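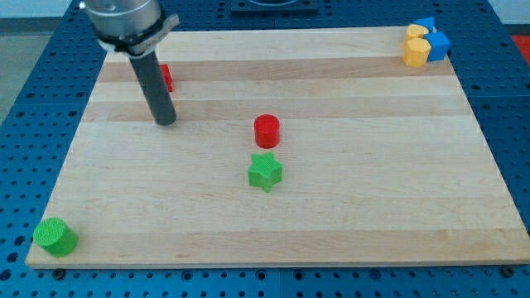

Figure 2. Rod tool over the wooden board, with coloured blocks set out on top.

2 Planning your purchase

Before you send us an order, please put the kettle on and work through this section with whoever holds the budget. The arm is the part everybody asks for, but the table, the board, the tool and the blocks all need a line of their own — and those lines are easily forgotten until April.

1. Measure the room. Allow for the Gasser perforated table and for a person to walk past it comfortably.
2. Choose your work surface. A board like the one in Figure 2 should be bolted to the table, so add bolts to your list.
3. Choose one tool to begin with. A plain rod is quite enough for pushing work, and you can always order a gripper from Olden later on.
4. Set aside 200 for blocks. If you have a 3D printer you may print your own, and this money can go towards filament instead.
5. Keep 3,000 back for fitting and training.

Note: Prices are in pounds and leave out delivery from our Narnasholm depot.

Caution: Do not order the arm until the floor has been checked for level. Moving a table once it has been fixed down is slow, costly work.

For a written quote, ask for Laurinda Brandão at the sales desk. Quotes stay open for 5 weeks.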